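The Shared Workshop Finds Its Footing

Community making spaces are changing the way regional towns use their older buildings

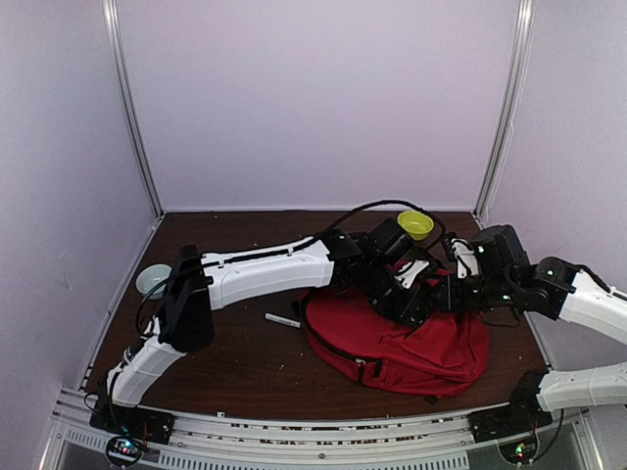
Regional towns across the country have long carried a surplus of large, sound buildings and a shortage of uses for them. Wool stores, dairy depots and printing works were built for trades that have since moved or closed, and many have stood idle for a generation. In the past decade a number of councils have begun to lease them to shared workshops, where residents pay a modest fee for bench space and instruction. The benches themselves differ a good deal in character. Some are open on every side; others are closer to a booth, with a brown wooden top and pale panels rising behind it and to the left and right, an arrangement that suits close work in a busy hall. What the workshops have in common is a concern with room to work, at a cost that a household or a sole trader can meet.

The Cosgrove Workshop is among the more established. It occupies a former butter factory near the railway line and opened its doors with 61 members. Membership now stands at 200, drawn from the town and from farms up to an hour's drive away. Upholstery, joinery and clock repair are the principal activities, and the waiting list for the joinery hall has at times extended to seven months.

Growth of this kind brings its own difficulties. The building's electrical supply was designed for a single tenant and has been upgraded in stages, with the final stage completed last August. Dust extraction proved more costly than the original lease negotiations had allowed for, and fees rose accordingly. Members accepted the increase, although a concession rate was introduced for pensioners and apprentices.

In Trendthorpe, the approach has been more cautious. The council retained ownership of the old saddlery and manages the workshop directly, with bookings handled through the public library. Sessions run for a fixed term of nine weeks. Participants may re-enrol, but new applicants are given priority, and large machinery has been excluded from the site altogether. The arrangement favours hand skills: bookbinding, leatherwork and the repair of small furniture.

Parnano has taken a third course. Its workshop shares a courtyard with a bakery and a secondhand bookshop, and the three tenants divide the cost of maintenance between them. The centre of the courtyard is given over to a market on Saturday mornings, at which members may sell finished pieces without paying a stall fee.

Questions of insurance and tenure remain unsettled in most districts. Short leases discourage investment in fixed equipment, while longer ones can bind a council to a building whose roof or footings may require substantial repair. Baltska, where the former flour mill has been under consideration for some time, has commissioned a structural assessment before inviting expressions of interest. The findings are to be presented at a public meeting at the town hall, and residents may lodge written submissions until the close of the following week.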